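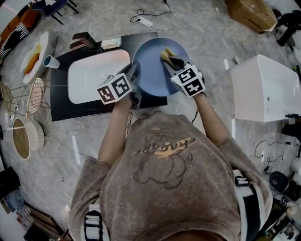 Am Tisch: hellblauer Teller und weiße Schale

Über uns: Gisard Gewässertechnik

11. Juli 2022 | von Viola Fabbri

Gisard ist ein Ingenieurbüro für die Überwachung und Sanierung stehender Binnengewässer. Auftraggeber sind Kommunen, Wasserverbände, Fischereigenossenschaften und private Eigentümer von Baggerseen, Talsperren und Teichanlagen. Das Büro arbeitet herstellerunabhängig und verkauft keine Fällmittel.

Arbeitsgebiet

Schwerpunkt ist der Nährstoffhaushalt geschichteter Seen. Untersucht werden Phosphor- und Stickstofffrachten aus dem Einzugsgebiet, die Rücklösung aus dem Sediment sowie der Sauerstoffgehalt im Tiefenwasser während der Sommerstagnation. Auf dieser Grundlage werden Nährstoffbilanzen erstellt und Maßnahmen dimensioniert: Tiefenwasserableitung, Belüftung des Hypolimnions, Sedimententnahme, Retentionsflächen an den Zuläufen. Für Badegewässer kommen Profile nach der EU-Badegewässerrichtlinie hinzu.

Messnetz und Datenhaltung

Die stationären Messungen laufen über das System Fultari. Eine Fultari-Boje erfasst Temperatur, gelösten Sauerstoff, pH-Wert, Leitfähigkeit und Trübung in 14 Tiefenstufen. Der Regelbetrieb sieht 576 Messzyklen pro Tag vor; bei niedriger Akkuspannung wird das Intervall automatisch verlängert. Die Rohdaten werden unverändert gespeichert. Korrekturen, etwa nach Sensordrift oder Bewuchs, werden in einer getrennten Spalte geführt und mit Kürzel versehen.

Die Auswertung erfolgt in Lomo. Die Software berechnet Schichtungsstabilität und Sauerstoffzehrung und gibt die Ergebnisse als Tabelle oder Ganglinie aus. Auftraggeber erhalten einen Lesezugang für die Dauer des Vertrags, auf Wunsch auch den vollständigen Export im CSV-Format.

Probenahme und Labor

Wasserproben werden mit dem Schöpfer über der tiefsten Stelle genommen, Sedimentkerne mit dem Schwerelot. Im Probenarchiv liegen mehr als 1.000 Rückstellproben, tiefgefroren und nach Gewässer und Entnahmetiefe sortiert. Gesamtphosphor und gelöster reaktiver Phosphor werden im eigenen Labor bestimmt. Schwermetalle und organische Spurenstoffe gehen an akkreditierte Fremdlabore.

Laufende Vorhaben

Im Projekt Messina werden zwei benachbarte Kiesseen mit gleicher Tiefe, aber unterschiedlichem Zufluss verglichen. Gegenstand ist der Einfluss von Drainagewasser aus Ackerflächen auf die Rücklösung von Phosphor. Der Zwischenbericht ist für Dezember vorgesehen.

Leitung und Kontakt

Fachliche Leitung: Viola Fabbri, Dipl.-Hydrologin. Anfragen zu Gutachten bitte mit Lageplan, Angabe der maximalen Tiefe und, falls vorhanden, älteren Messreihen einreichen.

2 Kommentare | 14 Mal geteilt

Diese Website verwendet Cookies. Mit der weiteren Nutzung stimmen Sie der Verwendung zu. Einstellungen | Akzeptieren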